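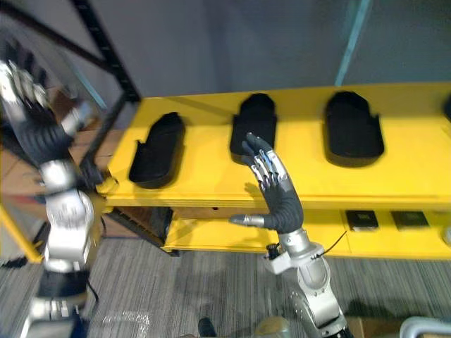 Muss N-Ethylmaleimid schon im Röhrchen sein, wenn man GSSG in Vollblut bestimmen will?
Es sollte vorgelegt sein oder unmittelbar nach der Abnahme zugegeben werden, auf jeden Fall vor dem Ansäuern. Wird erst angesäuert und später alkyliert, fällt der GSSG-Wert zu hoch aus.

Von: Uchenna Ogbonna
An: Liste Redoxanalytik
Betreff: Re: GSSG in Vollblut, zu hohe Werte bei einem Teil der Proben

Hallo in die Runde,

ich antworte unten auf die Mail aus der Arkener-Gruppe und zitiere sie abschnittsweise. Die Kurzfassung steht oben. Die Einzelheiten sind länger geworden als geplant, wer nur das Protokoll braucht, kann bis zum Abschnitt "Ablauf bei uns" springen.

> wir messen GSH und GSSG in humanem Vollblut, EDTA, mit dem
> enzymatischen Recycling-Assay (DTNB, Glutathionreduktase, NADPH,
> Ablesung bei 412 nm). Von den 191 Proben der laufenden Studie haben
> wir jetzt alle durch. Bei den meisten liegt GSSG unter einem Prozent
> vom Gesamtglutathion, bei 11 Proben deutlich darüber. Diese Proben
> stammen alle aus dem Außenzentrum Gondal.

Wenn alle auffälligen Proben aus einem Zentrum kommen, würde ich zuerst die Präanalytik prüfen und den Assay vorläufig so lassen, wie er ist. GSH liegt im Erythrozyten im millimolaren Bereich, GSSG um mindestens zwei Größenordnungen darunter. Schon wenn ein kleiner Bruchteil des GSH bei der Aufarbeitung oxidiert, ist der GSSG-Wert ein Vielfaches des echten. Am Gesamtglutathion sieht man davon nichts, die Summe bleibt ja gleich. Ein unauffälliges Gesamtglutathion ist also kein Beleg dafür, dass die Probe in Ordnung war.

> Das Protokoll sieht vor, dass das Blut auf Eis ins Labor geht, dort
> mit Metaphosphorsäure gefällt und zentrifugiert wird. Zum Überstand
> kommt nach dem Neutralisieren das NEM für den GSSG-Ansatz. In Gondal
> vergehen zwischen Abnahme und Fällung bis zu 60 Minuten, im
> Hauptzentrum wesentlich weniger.

Hier sehe ich zwei Probleme, die man auseinanderhalten muss.

Das erste ist die Reihenfolge. Beim Fällen mit Säure wird Hämoglobin denaturiert, und in diesem Schritt wird ein Teil des GSH oxidiert. Alkyliert man erst danach, hält man nur noch fest, was schon passiert ist. Das betrifft beide Zentren, der Fehler steckt also vermutlich auch in den Werten, die jetzt plausibel aussehen. Mit NEM vor der Säure kommen gesunde Probanden bei uns merklich niedriger heraus als mit eurem Ablauf. Ich würde damit rechnen, dass eure Werte nach der Umstellung insgesamt sinken.

Das zweite ist die Wartezeit. Intakte Erythrozyten auf Eis halten ihr GSH eine Weile ganz gut. Sobald aber ein Teil hämolysiert ist, läuft es weg. Schaut euch bitte an, ob bei den auffälligen Proben eine Hämolyse im Begleitplasma notiert wurde. Falls noch Plasma da ist, reicht eine Messung des freien Hämoglobins. Ich würde außerdem fragen, wie in Gondal abgenommen wird (Kanülengröße, Spritze oder Vakuum) und ob die Röhrchen direkt auf dem Eis liegen. Angefrorenes Blut an der Röhrchenwand ist eine Ursache, die man auf dem Begleitzettel nie findet.

> Wir haben überlegt, statt NEM 2-Vinylpyridin zu nehmen, da dieses
> die Glutathionreduktase nicht hemmt. Hat das jemand in Vollblut
> verglichen?

Für den Recycling-Assay ist 2-Vinylpyridin bequemer, das stimmt. Es reagiert aber deutlich langsamer mit GSH und ist schlecht wasserlöslich. In der Zeit, die es braucht, oxidiert weiter GSH. Für Zellextrakte mag das gehen, für Vollblut haben wir es wieder aufgegeben. NEM geht durch die Erythrozytenmembran und ist sehr schnell. Der Nachteil ist die Hemmung der Reduktase, überschüssiges NEM muss vor dem Assay also vollständig heraus. Wir haben dafür früher mit Dichlormethan extrahiert und später auf Festphase (C18) umgestellt. Beides funktioniert, bei der Extraktion hängt aber viel davon ab, wer sie macht.

Wie vollständig das NEM entfernt ist, lässt sich einfach prüfen: einen Blindwert mit NEM durch die ganze Aufarbeitung führen, danach eine bekannte Menge GSSG zusetzen und mit demselben Zusatz in reinem Puffer vergleichen. Ist die Steigung kleiner, ist noch NEM drin. Diesen Ansatz haben wir auf jeder Platte.

> Alternativ könnten wir auf LC-MS/MS gehen. Das Gerät steht bei
> Diridier, wir müssten die Proben aber verschicken.

Das wäre mein Vorschlag, falls ihr ohnehin umstellt. Man misst dann das GSH als NEM-Addukt (m/z 434 im Positivmodus, wenn man das einfach protonierte Ion nimmt; bitte auf eurem Gerät nachprüfen, ich schreibe aus dem Kopf) und GSSG bei m/z 613 im selben Lauf. Die Hemmung des Enzyms spielt keine Rolle mehr. Zwei Dinge dazu:

- Interne Standards früh zugeben. Isotopenmarkiertes GSSG am besten zusammen mit der Fällung. Markiertes GSH vorher mit NEM umsetzen und als Addukt zugeben, sonst hängt der Standard davon ab, wie viel freies NEM noch da ist.
- Das Addukt ist nicht beliebig stabil. Der Succinimidring hydrolysiert im Neutralen und vor allem im Alkalischen. Im sauren Überstand bei minus 80 Grad hatten wir über die Laufzeit unserer Studie keine Verluste, die aus der Streuung herausragten. Für den Versand Trockeneis.

Ablauf bei uns

1. Röhrchen mit NEM in EDTA-haltigem Puffer vorlegen. NEM frisch ansetzen, eine angesetzte Lösung vom Vortag verwenden wir nicht.
2. 400 µl Vollblut direkt nach der Abnahme zugeben, mehrmals kippen, nicht vortexen.
3. Kurz bei Raumtemperatur stehen lassen, danach auf Eis.
4. Mit kalter Sulfosalicylsäure fällen, vortexen, kalt zentrifugieren.
5. Überstand aliquotieren und einfrieren. Einmal aufgetaute Aliquote werden verworfen.

Die NEM-Endkonzentration muss klar über dem gesamten Thiolgehalt liegen, und da zählen die Thiole des Hämoglobins und des Albumins mit. Wer nur nach dem GSH rechnet, legt zu wenig vor. Für die Außenzentren haben wir die Röhrchen vorbereitet und gefroren verschickt, sie werden erst unmittelbar vor der Abnahme aufgetaut. In der Auswertung der Rutis-Kohorte war danach kein Unterschied zwischen den Zentren mehr zu sehen.

> Kann man die betroffenen Proben noch retten?

Meiner Meinung nach nicht für GSSG. Einen Korrekturfaktor würde ich nicht anwenden, die artifizielle Oxidation streut von Probe zu Probe zu stark. Das Gesamtglutathion könnt ihr behalten, sofern kein Volumenfehler vorliegt. Für die übrigen Proben würde ich im Methodenteil klar angeben, dass erst nach der Säurefällung alkyliert wurde, und keine absoluten Vergleiche mit Arbeiten ziehen, die es anders machen. Das Redoxpotential aus diesen Werten zu berechnen, würde ich lassen. GSH geht dort im Quadrat ein, und beim GSSG trägt ihr den ganzen Fehler mit.

Sinnvoll wäre ein kleiner Vergleich mit frischem Blut von wenigen Freiwilligen: beide Reihenfolgen parallel, jeweils sofort und nach 60 Minuten auf Eis. Das ist an einem Vormittag gemacht, und ihr wisst, welcher der beiden Effekte bei euch überwiegt. Die Ergebnisse würden mich interessieren, gern auch über die Liste.

Unser Protokoll mit den genauen Konzentrationen schicke ich auf Anfrage direkt. Im Dezember bin ich nur unregelmäßig im Labor, dann dauert die Antwort etwas länger.

Viele Grüße
Uchenna Ogbonna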